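Ticket 305: Star projector drifts west during the evening show
Site: Inamau dome
Status: Open, waiting on part
Logged by: Aurelia Prantl

Reported problem
By the end of the evening program the whole sky sits too far west. Orion should be standing right over the south marker and he's well past it! The morning school show runs fine, same projector, same show file. I love a puzzle like this, so I've been keeping notes as I go.

Setup: Jernard projector, Bundulo control software, dome seats 90. 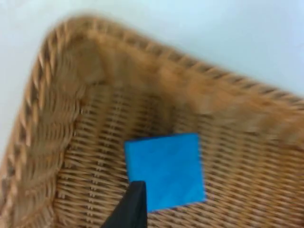 Step 1: Rule out the show file
Loaded the plain test sky from Bundulo, no music, no narration, and let it run. Same drift, and in the same direction. That clears the show file, which made me very happy – the November program took forever to build.
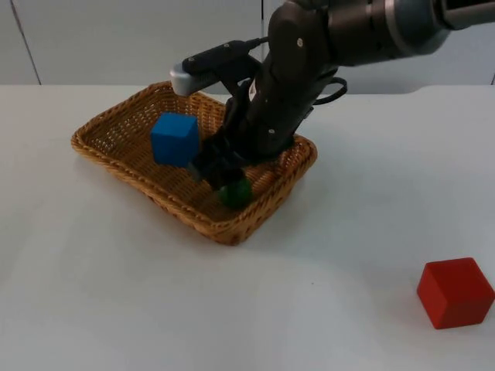 Next I checked the clock on the control computer against the wall clock in the lobby. They matched at the start of the run and they still matched at the end. So the software knows what time it is and is asking for the right sky.

Step 2: Watch the motor
Egger support suggested reading the position log from the daily motion axis while the test sky runs (great tip, thank you!). The log shows 13 skipped index pulses, every one of them in the second half of the run. Each skip makes the controller think the axis is behind, so it pushes a little further west to catch up.
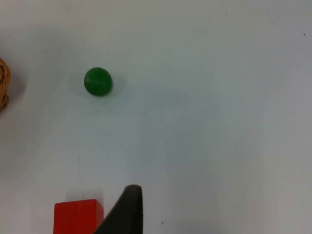 I reseated the sensor cable at both ends and ran it again. Down to four skips, which is a big improvement but still enough to see from the back row. Wiggling the connector by hand brought on two more. I think we've found our troublemaker!

Step 3: Workaround for tonight
Re-home the axis at 19:00, before doors open, and again during the intermission. It's quick, and the stars look gorgeous afterward.

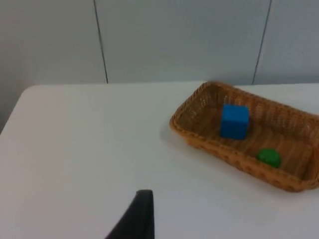
White table and paneled wall

Still to do
New sensor cable ordered through Egger. Once it's in, run the test sky twice and attach both logs to this ticket.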